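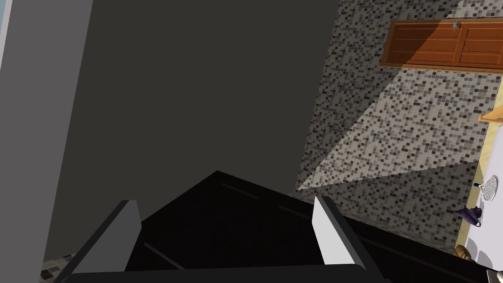
Erdal Başaran told us in week one that a survey on lunch waste would go nowhere unless we weighed the stuff ourselves, and that asking people how much they throw out gets you whatever they think sounds good. He was right, so the plan changed and this report is mostly the weighing.

Food Waste at Lunch, Clultwood Dining Hall
Group report, final version (second final version)

Background

Clultwood serves lunch on weekdays. Two serving lines, hot and cold. Everybody scrapes their own plate at the return window, one bin for food, one for paper. The food bin goes to the Kocabaş composting site outside town. The dining office knows how many bins go out but not what is in them or which line it came from. That was our question. Which line wastes more, and does portion size have anything to do with it.

Lụa Lại did the reading for this part. Most of the studies she found were on grade schools, not colleges, and most of them used visual estimates (quarter plate, half plate etc). We used a scale.

Method

5 lunches, all in May. We stood at the return window and asked people if we could weigh what was left on their plate before they scraped it. Wrote down the line, the weight in grams, and the main thing left over. Drinks not counted. Bones and peels not counted, we picked those off first, with gloves. Fruit left whole went back in a seperate tub and was not counted either.

Plates are all the same kind so we subtracted one plate weight from everything. Bowls were a problem. Two kinds of bowl, and we only noticed after the first lunch. Those bowl entries got thrown out.

Total usable plates: 329. Of those, 109 came from the cold line and the rest from hot.

Results

Hot line plates had more left on them. Not a huge gap on a normal day, but on pasta day it was big. Pasta is served by the staff with one size of scoop, and a lot of people said they would of taken less if they could. Rice had the same issue but smaller.

Cold line is self serve. People took less and finished it. What they did leave was mostly bread ends and salad with too much dressing. One exception was the lunch with the bean salad, which came back almost untouched on plate after plate. The kitchen has since dropped it, not because of us.

Time mattered too. Plates returned after 1:00 had more on them than the early ones, on both lines. Our guess is people rushing to the 1:15 classes. We did not ask, so its only a guess.

Vegetables: steamed broccoli was the most common side left behind. Roasted carrots, hardly any.

Problems

Some people finished their food when they saw us standing there with a scale. Several said so. This means our numbers are probably low.

We lost part of one lunch when the scale ran out of battery. Spare batteries were in Pledard Hall, other side of campus.

No weekend data. No dinner data. Dinner is a different menu and we'd expect it to look different.

People who said no were not recorded. Should have kept a tally.

What we'd suggest

Offer a half scoop on pasta and rice. Put a sign up saying you can ask for it, as people don't like to hold up the line.

Smaller ladle for dressing.

Have the kitchen repeat this next semester with the same sheet, which is in the Valta folder under "plate log", blank copy on top. It takes 2 people, one weighing and one writing. With one person the line backs up to the door.

Who did what

Lụa: reading, background, most of the typing. Weighing shifts were split evenly across the group. Charts are in the appendix, the second one has the axis labels fixed now.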